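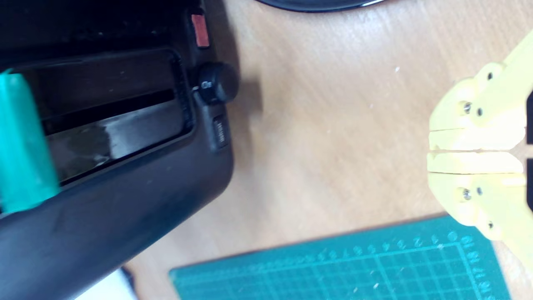
Does the Browning Knob Mean Anything?
Project report, Home Technology module
Handed in 6th December

1. Why we picked this

Our first idea was a project on the perfect slice of toast. We dropped it when we saw that none of us agreed on what perfect was, and that the articles we had read didn't either. The Hulenia website, a kitchen advice site that several groups in our year have used, says most people prefer their toast "golden" and backs this up with a survey of 328 readers. It doesn't say what color golden is. It doesn't say who the readers were, or whether they were shown any toast before they answered.

So we asked something smaller. A toaster has a knob for how brown you want the bread. Does turning it to the same place give you the same toast?

2. What we expected

Two of us thought the knob was a timer and nothing more. One thought it measured heat in some way, having read this on the back of a box once. The fourth member of the group thought the knob did very little and that people turn it to feel in charge of breakfast. All of these guesses were written down before we started.

3. Materials

One black two-slot toaster with a teal-green lever. Sliced white bread from Feyisa, the bakery nearest campus. A black plate. A cutting mat with a printed grid, to lay slices on. A phone used as a stopwatch. A color card we made ourselves by printing strips of brown, from pale to very dark.

The color card is the weakest thing on this list. Our printer makes everything a little red, and the strips looked different in the afternoon than they had in the morning. We kept using it for lack of anything better, and readers should treat our color scores with that in mind.

4. Method

Each slice was put in the left slot, the lever was pushed down, and the stopwatch was started. When the slice came up, we wrote down the time and held the card beside it. Two people gave a score without talking to each other first. The knob was left at the middle setting for the whole of the main test.

We toasted 11 slices this way. That is a small number and we know it. The plan was for twice as many, but the bread ran out, partly because members of the group ate it. 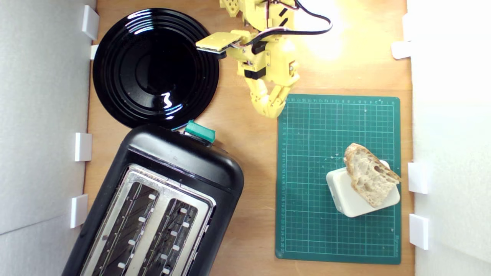 The slices weren't equal to begin with. Feyisa cuts its loaves by machine, but the ones near the heel are smaller and have more crust, and a few had large holes in the crumb. A thin slice with a hole in it is going to brown differently from a thick one, whatever the knob says. We should have weighed them all. We only thought of it after the fourth, and by then it seemed dishonest to start adding columns to the table.

5. Results

The first slice took the longest, 200 seconds, and came out paler than any other. The shortest run, done straight after another slice with no rest between, was over in 73 seconds. We did not expect a gap that big from a knob that had not been moved.

If the knob were a plain timer, those two numbers should be the same. If it really controlled browning, the colors should have been the same, and they weren't either. The two scorers agreed on the palest slice and the darkest slice and argued over most of the ones in the middle.

We also noticed that the two sides of a slice rarely matched. The method had nothing in it about which side to score. For the first few we scored whichever side was facing us, and after that we turned each slice over and took the darker side. This means the early scores and the later scores are not really comparable - a mistake we would rather report than hide. 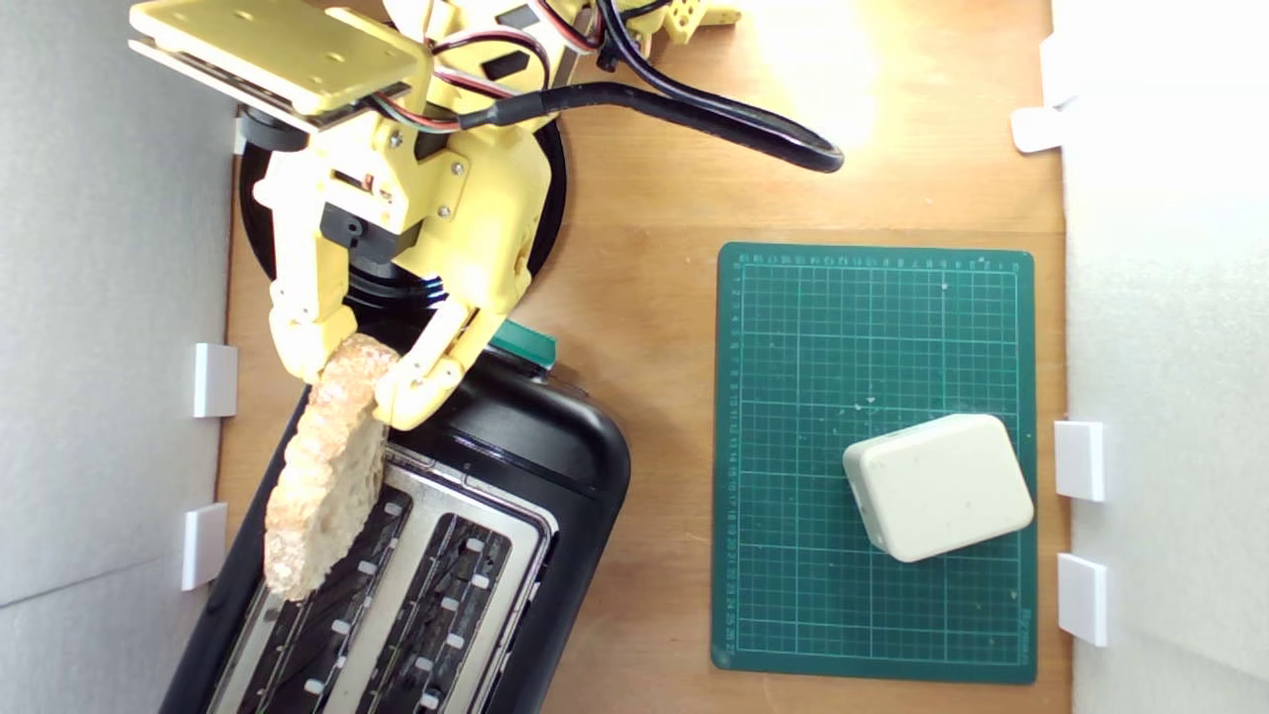
A slice also doesn't always stand straight in the slot. Some lean, and the side that ends up closer to the heating wires gets more color. We tried standing them as upright as we could, but we have no record of which ones shifted once the lever went down.

6. What we think it shows

Less than we hoped. The time changed a lot at one setting, and a warm toaster seems the likely cause, but we changed the rest period between slices without planning to, so we can't prove it. The member who said the knob does very little has been claiming victory. We don't think the results support that, as we never moved the knob in the main test and so can't say what it does when you turn it.

We looked again at the claims that got us started. The Rulletti breakfast guide tells you to "find your number and stick to it." On our toaster, sticking to a number gave us both pale bread and dark bread on the same afternoon. Maybe other toasters do better. The guide doesn't name one.

7. If another group takes this on

Buy more bread than you need. Weigh every slice. Fix the rest between slices and keep to it, even when it gets boring. Score both sides and write both down. Borrow a proper color chart - the art store at Brumero sells one, which we found out too late. Test one slot only, then the other, and don't assume they match.

We would also leave out the taste test. We did one at the end, everyone liked the slice they had scored highest, and it told us nothing about the toaster.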